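Water temperature and attendance at an open water swimming group
Student project report, Sport and Recreation
March 1, 2022

Introduction
The Ongart swimmers meet at the slipway on Worus bay and swim out to the yellow buoy and back. I joined them as a weak swimmer and became interested in whether cold water really keeps people away. Most members said it did. A few said wind was worse.

Method
Noreen Sheehan has kept the group's log for years and let me copy it. For each swim she writes down the water temperature, the state of the sea, who came and how far they went. I typed the log into a spreadsheet and ended up with 3,682 individual swims. Entries with no temperature were left out. Wind was not always noted, so I used the words in the log (flat, choppy, rough) as a stand-in.

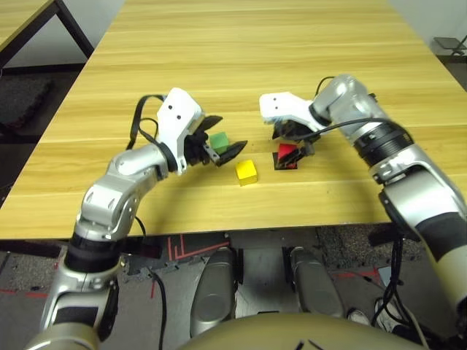
Distances were harder. The buoy and back is written down as 1,000 metres, but the buoy is taken in for the winter and people then turn at the harbour wall. I treated those swims as a separate group. The long swim to Puredby, 3,000 metres, only takes place in August and was not used in the comparison.

Results
Attendance fell as the water got colder, but less than I expected. The same small group came all winter, and the drop was mostly among people who had joined that summer. Rough days had a bigger effect. On a rough day in warm water fewer people swam than on a flat day in cold water. 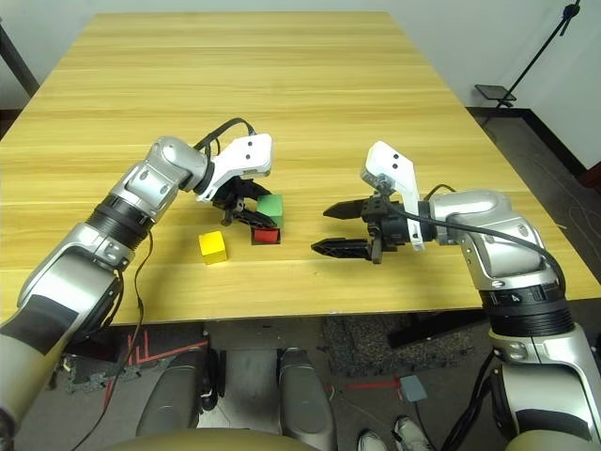 Swims also got shorter in the cold. Many of the winter entries just say "dip". Two members wore wetsuits from autumn onwards and their distances hardly changed – I could not say much from two people.

Problems
The thermometer was replaced partway through the log with a Plelisport one, and the old one was never checked against it. Noreen thinks the old one read a little high. Some names are initials only, and I may have mixed up two swimmers called S.

Further work
I would like to record wind speed properly at the slipway for a full year and ask people who stayed at home why they did. The tide should be included too, as low water means a long walk over weed and several members said they skip those days.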